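Clarkeck Community Repair and Reuse Program
Second progress report to the Skikis Fund
Prepared by Urszula Jasińska, program coordinator

Where things stand

The fund asked for an update on whether the neighbourhood repair program is reducing the amount of household stuff going to the tip. I can tell you what we have done. I am less sure I can tell you what it has achieved, and I would be wary of any program of this size that claims otherwise.

The fortnightly sessions at the Brustura Street hall have run as scheduled since February, apart from 2 that fell in school holidays and were dropped with notice. Attendance is steady. Over 30 households are now on the mailing list, a figure our application treated as a sign of success. I would ask the fund to read it cautiously. Signing up to a mailing list takes a few seconds and commits a person to nothing, and plenty of the names belong to people who came once with a toaster.

What comes through the door

Lamps, kettles, trousers with broken zips, and a surprising number of garden tools. Remigiusz Urbańczyk runs the electrical bench and keeps a logbook in which each item is marked repaired, not repaired or taken home for parts. The third category has grown since the last report. Remigiusz is inclined to count it as a partial success. I'm not, given that we have no idea what happens to a disassembled vacuum cleaner once it is back in someone's garage, and I suspect a fair share of them end up in the red bin a month later than they otherwise would have.

Sewing is doing better. Renata Tokarz has changed the way her table works, so that people do the mending themselves while she supervises. It is slower, and a few regulars grumbled and stopped coming. Those who stayed are bringing less to each session, which may mean they are mending at home or may mean they have run out of torn clothes. We haven't asked them in any organised way, and we should.

Fit-out spending

The line for furniture and small fittings is underspent. The tables are second-hand and sound enough for the purpose. Quotes for new workbenches came in well above what the application allowed, and after seeing the old ones in use I don't believe the new ones would have earned their cost. The surfaces pick up the odd mark and can be sanded. A bit of black tape on the timber does for marking things out.
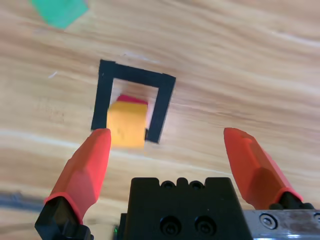
The diversion estimate

Our original application included an estimate of waste diverted from landfill, worked out with the Amin calculator. We have kept feeding it numbers as promised, and the results are attached separately. Please treat them with care. The calculator assumes every repaired item would have been thrown out that week and that it will now last for years. Neither assumption matches what people tell us at the door. A good many say the thing had been sitting in a cupboard since they moved in.

Viktória Borbély has proposed a follow-up phone call to owners 3 months after a repair, asking only whether the item still works and whether it is being used. I support this, though it will almost certainly make our figures look worse.

Partnership with the transfer station

Eduardo Seixas met with the station manager about a salvage shelf near the gate. The talk was friendly and produced no agreement. The station wants us to carry the liability for anything electrical, and our insurer – politely, and in writing – does not. I would not plan next year's budget on this coming through.

Requests

We ask to move the unspent fit-out money to the phone follow-up and to test-and-tag costs for the electrical bench. We also ask that the next report be allowed to leave out the diversion estimate until the first 2 rounds of calls are finished. If the fund still requires a figure for its own reporting, we will supply one with the assumptions printed beside it.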